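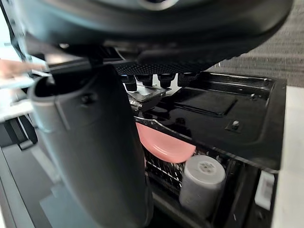

Growers in the Pace valley have been told that a biological seed coating from Tekico will lift bean yields by a fifth, and the co-op wants members to sign up before the end of February. I'd wait. The figures come from one season at Tindosik, where 3185 kg a hectare was recorded on treated plots against some 2600 on the rest, in a year when the rain came just when the pods were filling. Tekico's leaflet is light on field results, and tells me very little about what my soil will do with the stuff.

Rosario De Luca put 728 plants under the same coating at Fadeo last spring and saw no difference she could measure. Her ground is heavier and already well supplied with nitrogen – so it may be that the coating only helps on poor land. The leaflet doesn't say.

Members who do want to try it should ask for the plot-by-plot results first, and leave a decent strip untreated for comparison. The co-op's order form has a minimum of 2000 seeds. Anyone willing to split a pack can leave their name at the seed store.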